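手持夹爪保养小贴士:指垫、销轴和那些找不到的小东西

我家的工具抽屉里有螺丝刀、胶枪,还有一对手持夹爪。前两样坏了可以借邻居的,夹爪坏了,邻居只会问我是不是在养螃蟹。所以保养这件事只能自己来。下面是我用坏了几副指垫之后攒下的办法,顺序不太讲究,想到哪儿写到哪儿。

一、指垫要勤擦,别等它打滑

指垫上的横纹是用来咬住东西的,也非常擅长咬住绒毛、头发和饼干屑。我用旧牙刷顺着纹路刷,再拿拧得很干的湿布擦一遍,晾着,别用吹风机。酒精我试过一次,垫子的手感从此像隔夜的年糕。毛巾也不要拿新的,新毛巾掉的毛比它擦走的还多。

擦完装回去,先空手捏合几次,看两边的垫子是不是同时到位。一边早一边晚,多半是垫子没有推到底,拆下来重装,别指望多捏几次它自己会想通。

二、试夹要用难缠的东西

很多人保养完拿一块海绵试夹,夹起来了,皆大欢喜。海绵谁夹不起来?我试夹用的是首饰和手表:表会侧着立,表带会打卷,小金件又滑又扁,正好把毛病全照出来。场地我选床,铺着床罩,东西掉了不会响,也不会滚到柜子底下去。

床罩有一点起绒,对夹爪来说比桌面难伺候。指尖压得太低会先夹起一撮布,抬得太高又只能夹到空气。旁边放一只敞口纸盒,夹到的都往里送。 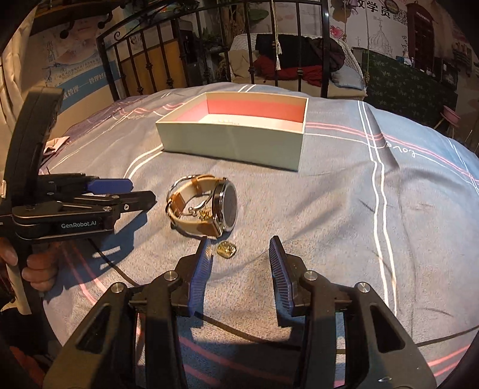 三、销轴的松紧

连杆上那几颗银色的销钉,是整把夹爪里最容易被忘记的零件。判断松紧有个笨办法:把夹爪竖起来,轻轻左右晃指尖。有一点点活动余量是正常的,晃得像老人的假牙就该紧了。每次只拧一点,拧完开合20次,再晃一遍。拧得太紧,手柄会发涩,练一下午手劲,第二天连牙膏盖都懒得开。

我认识的Vasiliki Moschos主张上油,而且主张多上。她那把确实顺滑,顺滑到油一路流上指垫,夹什么掉什么。我的做法是用牙签尖蘸一点,点在销钉边上,开合几次,再把冒出来的全擦掉。指垫先摘下来再上油,这一条请抄在手背上。

四、两把一起用,先把线理好

单手夹手表,表往往会转个身,把滑溜溜的那一面留给你。两把夹爪从不同方向靠近就稳当得多,一把挡,一把夹。麻烦在于两把也会互相碰,尤其是盯着同一个小金件的时候。我给自己定的规矩是:谁离得近谁动手,另一把停住不动。听着简单,我练了整整一个八月。

凡是有线的,先把线绕到手腕外侧再开始。线从两臂中间穿过去,早晚要把东西扫下床。

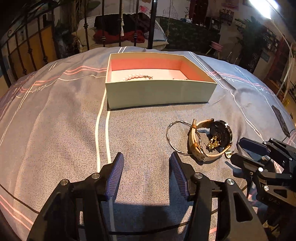
床罩上的试夹场地:手表、细镯和小金件在盒外,珠串在盒里。

五、光线

台灯从一侧照,影子会落在布上,正好压住最小的那件东西。把灯挪到自己对面偏高的地方,影子就朝自己这边倒,碍事少一些。也别贪亮,金件一反光,眼睛比夹爪先罢工。

六、收拾和存放

用完让夹爪微微张开再收。一直闭着放,两块指垫面对面压上几个星期,会压出印子,像两个吵完架还挤在一张沙发上的人。我拿一小块折起来的棉布垫在中间。

不要放窗台。我有一副垫子在朝南的窗台上晒过一阵,表面发硬,刷也刷不回来,现在用来垫桌脚,表现倒是很称职。

备用指垫装进小袋,袋上写清楚左右。读者Heike Wegener来信说左右装反也能用。我试了,是能用,前提是你只打算夹枕头。

七、多久做一次

指垫每次用完就刷。销轴我大约每开合400次检查一回,当然没有真数,凭的是手上的感觉。要是你连着几天都在夹小件,那就提前。

最后,收工前把床罩拎起来抖一抖,慢慢抖,底下铺块浅色毛巾接着。我抖出来过一颗螺丝,至今不知道是哪把上面的,两把也都还好好的。螺丝现在在抽屉左边的瓶盖里。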